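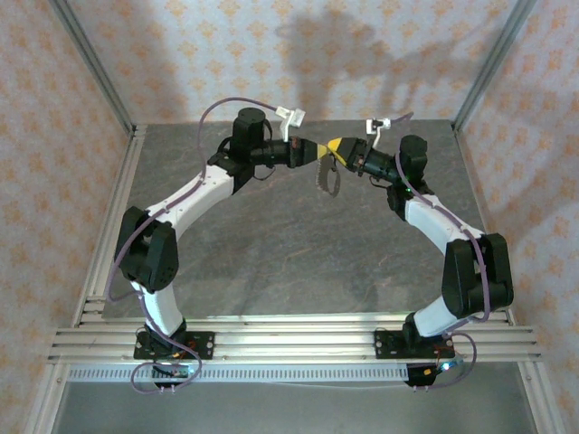
Dokham marbling

Dokham marbling is a style of paper marbling from the river town of Dokham, best known for its soft gray grounds crossed by thin veins of darker color. It is made by floating paint on a thickened bath, moving the paint with a stylus or comb, and laying a sheet of paper on top to pick up the design. The gray papers were first used inside the covers of account books and later turned up on boxes, drawer linings, book covers and lampshades. They are some of the loveliest plain papers in the whole craft, and they reward a long look.

The style belongs to the European branch of marbling, which grew out of Turkish ebru. It is usually grouped with the stone patterns, the oldest and simplest family of designs, in which drops of color are thrown on the bath and left mostly alone. Dokham papers go one step further, with a single slow pass of the stylus that pulls the spots into veins.

Name

In Dokham itself the paper was simply called "gray." Buyers in Onville, the nearest large market, ordered it as "Dokham gray" or "Dokham stone," and both names appear on surviving sample cards. The term "Dokham marbling" came later and covers everything made in the town, including the colored papers of the Penach Mill. Collectors still argue over whether the combed papers should be counted. Most catalogs include them.

Materials

The bath

Marblers call the thickened liquid "size." In Dokham it was made from carrageen moss, a red seaweed that gives off a smooth gel when it is simmered in water. The moss was boiled, strained through cloth and left to stand overnight. Size that is too thin lets the colors drift and blur, while size that is too thick makes them drag with ragged edges. It also spoils quickly in warm weather, so much of the year's paper was made in cool months, with October the busiest.

The local water was soft, and this matters a great deal! Hard water upsets carrageen size and can leave the colors grainy. Marblers in hard-water towns often collected rain or added borax to get the same smooth surface that came straight out of the river at Dokham.

Colors

The paints were pigments ground in water with a little gum. Ox gall, added drop by drop, makes each color spread on the bath and keeps neighboring colors from mixing. The balance is delicate. A color thrown later needs more gall than the ones before it, or it will not push its way in among them.

A classic Dokham gray uses only 2 paints: a black made from lamp soot and a thin white made from chalk. Most of the gray comes from the black spreading so far that it turns pale. Indigo was sometimes mixed into the black to cool it, and these bluish sheets are especially prized.

Paper and alum

Before marbling, each sheet was sponged with a weak solution of alum, which helps the color bond to the fibers. The sheets were stacked under a board so they stayed slightly damp and flat. A patch missed by the sponge shows up at once, because the paint slides off it during rinsing.

Method

The marbler first skims the bath with a strip of scrap paper to clear dust and break the skin that forms on the surface. Black is then sprinkled from a straw whisk until the bath is covered. White follows from a smaller whisk, in fewer and larger drops, squeezing the black into a net of lines.

Next comes the step that sets the style apart. A blunt stylus is drawn through the net in one long, wandering line from one corner of the tray to the other. The color follows it on both sides, and the rounded cells stretch into something very close to the veining of polished stone. A second line would muddy the effect, so the hand has to be right the first time.

The sheet is held by opposite corners and lowered with a rolling motion so that no air is trapped. It takes the color in seconds. The marbler lifts it, rinses off the loose size and hangs it over a rod. Dried sheets were often rubbed with a little wax and burnished with a smooth stone, which deepens the gray and gives the paper a quiet shine.

Patterns

Plain gray. The basic pattern, with fine dark veins on a pale ground. Good examples have no obvious center and can be cut anywhere.

River. The stylus line is drawn as a wide curve, giving the whole sheet a flow from one side to the other. Bookbinders liked it for large ledgers, where a full sheet could be seen at once.

Frost. A few drops of thinned gall, with no pigment in it, are thrown over the finished design. They open small clear holes that look like ice crystals on a window.

Mägi. A combed pattern named for the Mägi comb, a wide wooden comb with its teeth set in two staggered rows. Sliding one row against the other as the comb moves makes a chain of small, even arches. It takes a lot of practice, and the results are wonderful - crisp, lively and a little dizzying. Mägi papers are nearly always in color, with red and yellow on a gray ground.

Shadow. The paper is rocked back and forth as it is laid down, leaving soft bands of light and dark. The effect is borrowed from Spanish marbling.

History

Marbling came to Dokham with the bookbinding trade. The town had a paper mill on the Penach, a steady supply of soft water and a demand for ledgers from the merchants of Onville. The first sheets were made in binders' back rooms for their own use, and few can now be told apart from stone papers made elsewhere.

The trade changed when the Penach Mill set up a marbling room of its own. The mill could choose its best sheets for the purpose, heavier and more absorbent than the binders could usually afford, and the color took beautifully. At its peak the room turned out 3,000 sheets a month. The Mägi comb came into use in this period, as did the wax finish.

Printed imitations brought the decline. A lithographed sheet could copy the look of Dokham gray at a small part of the cost, and for the inside of a cheap ledger that was good enough. The mill closed its marbling room and sold off the trays. A few binders kept making gray paper for repair work, and through them the recipes survived.

Interest came back with the wider revival of hand bookbinding. Marblers who had learned other styles began working from the old sample cards, and the single stylus line turned out to be the hardest part to recover. Several workshops now make Dokham grays, some with acrylic paints, which give stronger color and need less gall. Purists hold out for soot and chalk.

Collections

The largest public collection is at the Onville Paper Museum, which holds 600 loose sheets along with combs, whisks and a complete stylus set. Its greatest treasure is the Penach sample book, a bound volume of 91 patterns with the mill's order numbers written beside each one. Many of the entries are known from no other source. The colors have stayed remarkably fresh because the book was kept closed for most of its life.

Smaller groups of papers are found in town archives, usually still doing their original job inside the covers of account books. Unrecorded patterns continue to come to light this way.

Care

Dokham papers are sturdier than they look. Soot black hardly fades, though indigo and the reds of the Mägi papers suffer in strong light. Waxed sheets should be kept away from heat, and unwaxed ones should never be wiped with a damp cloth, as the chalk white lifts easily. Loose sheets are best stored flat between pieces of acid-free tissue.

See also

Ebru
Suminagashi
Paste paper
Bookbinding
Endpaper

Page last revised 2019-06-01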